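Can a machine clear a table yet? (page 1)

hundiv_isla
Posted Sunday, August 14, 2022

My sister asked me when she can buy something that does the dishes, and I mean all of it, from the table to the cupboard. I said 20 years. She laughed at me. Am I being too gloomy? I fix conveyor lines for a living so maybe I only see the stuff that breaks.

flonddale8
Way too gloomy! We have an arm on our packing bench at work and it has dropped one box since March. One. Give it a sink and a decent camera and I think you're at five years, tops.

J. Fu
Boxes are easy, sorry. A box is the same box all day. Try mugs. You can go for the handle or you can go for the rim, and those are two totally different jobs - the angle changes, the weight hangs differently, and if there's coffee in it you'd better know that before you tip it. 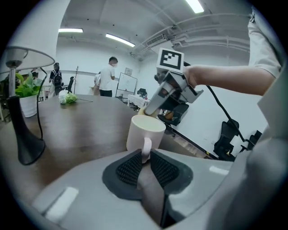 And then there's all the junk that lives on a real table. Lamp, plant, flowers somebody put down for a minute. I can reach past a lamp cord without thinking about it. I've yet to see a machine I'd trust to do that in my kitchen.

flonddale8
So clear the table first, lol

hundiv_isla
But that IS the chore!!

Lukumay_D
I'm somewhere in the middle. My robot vacuum cost me 743 dollars and it's great as long as I pick up the socks. So half a chore, I guess? I'd pay 1,079 for one that did the socks too.

J. Fu
Socks are worse than mugs, just so you know.

flonddale8
Still saying five years. Isla, bookmark this and come yell at me.

hundiv_isla
Bookmarked. Doing the dishes by hand tonight.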